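Setting up a seamless loop in Waaka

Section 4: Making your clip repeat without a jump

OK, so you've got your flag (or curtain, or smoke, or whatever moves) looking nice in Waaka and now you want it to go round forever. I've done this with a lot of clips at this point and I still mess up step 3 now and then, so take it slow the first time.

Before you start, save a copy of the project. Waaka writes the loop settings into the project file and there's no clean way to strip them out later.

1. Open the project and go to Timeline, then Range. Set the first frame to 1.

2. Set the frame rate. I use 60 for anything with cloth in it. You can go lower if your agency asks for it, but pick it now, as changing it afterward shifts every key you've placed.

3. Set the length in seconds, then check the last frame. For a 15 second clip at 60 it should come out to 900. If you see 901, turn off "Include end frame". With that box on, the first and last frames are twins and you get a tiny hitch every time the clip comes round.

4. Select the wind source and switch its noise from Free to Cyclic. Type the same length you used in step 3. The box doesn't read it from the timeline (I wish it did!).

5. Let the cloth run one full cycle before frame 1. This is the Warm-up field in the simulation panel. Leave it at zero and your flag starts out stiff as a cookie sheet.

6. Press Bake and go get a coffee. My last one took around 226 minutes at full size, so try a half-size bake first.
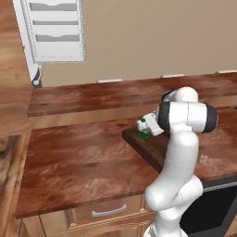 One reader of the earlier version wrote in to say that Cyclic wind alone didn't do it for them: the cloth still popped at the seam, even with the warm-up on, until they raised Blend to 20 frames. Good catch, and I've made it a step of its own.

7. If you still see a pop, open Loop, then Blend, and start at 10 frames. Go up a little at a time. Too much blend makes the cloth look mushy near the seam, and on stripes or lettering you'll get a ghost edge.

Note: Blend works on the baked shape of the cloth and leaves the lights alone. If you have a moving light, it needs its own matching cycle. I lost a whole evening to that one — the flag was perfect and the shadow jumped.

Caution: don't bake to the same folder twice. Waaka skips files that already exist, so you end up with half old frames and half new ones, and it gives no warning at all.

Checking the loop

1. Export a small preview and open it in Pistitz, or any player with a repeat button.

2. Let it play through several times. Watch one corner of the cloth and forget the rest of it. The free corner is where a bad seam shows up first.

3. Step from the last frame to the first by hand. The move between them should be about as big as the move between any other two frames.

If Pistitz stops with error 1513, the preview was saved with an alpha channel it can't read. Export again with Background set to Solid. Your final file can keep its alpha, this only matters for the preview.

When the preview looks right, render the full-size version to a new folder and move on to Section 5, where I go over naming and keywords.

Last updated 2025-09-08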